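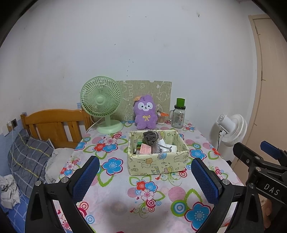 The gripper had done 2000 closures when the left pad began to creep. Maintenance interval for a Fröhlich hand unit was 1000. The technician had let the first one pass in February and had written nothing in the log, so the log still said the tool was new.

She sat on the edge of the bed and read the service sheet from Stanano again. It ran to 3 pages, two of which were about warranty.

Step one was to hold the tool level and open the fingers fully. Step two was to look at the pads. Both were blue, with a diamond pattern on the gripping face, and below each one was a small silver screw. The sheet gave no torque for the screws. It said firm.

She tried the left screw. It took a quarter turn before it resisted. The right screw took none. She wrote this down, with the time, on the back of the sheet.

Step three was a reference object. At the Nollum workshop they used a steel block, kept in a drawer with its certificate. The rented room had no steel block. It had a storage box lined in yellow fabric with cartoon animals on it, standing on a flowered sheet, and the box had things in it. She chose the gray knitted thing, then corrected the spelling in her notes to grey, the Stanano form having been drawn up abroad, and began.

Close, hold, lift, lower, open. The knit rose and came down again. She repeated the cycle and watched the gap at the left finger. With cloth it was hard to judge slip, so she changed to the small pink package and ran the same sequence. The edge of the packet stayed parallel to the pad. She logged it as no visible creep.

Her supervisor at Pillomico rang during the second set. He wanted to know whether the unit could go back on the job in the morning.

'The left pad was loose,' she said.

'Was it the pad or the screw?'

'The screw.'

'Then it's an adjustment. Put it down as an adjustment.'

She said she would. An adjustment did not reset the counter. A repair did, and a repair needed a form, a part number and a reason why the 1000 check was missing.

After the call she opened the fingers and closed them on nothing. They met evenly. She did it again, listening – the left linkage had a faint tick near the end of travel, and she could not say if it had been there in February.

In the column for type of work she wrote 'repair'. Under part number she wrote 'none fitted'. Under reason she put the date, 6 November 2024, and then the sentence 'First check not carried out by me', and signed it.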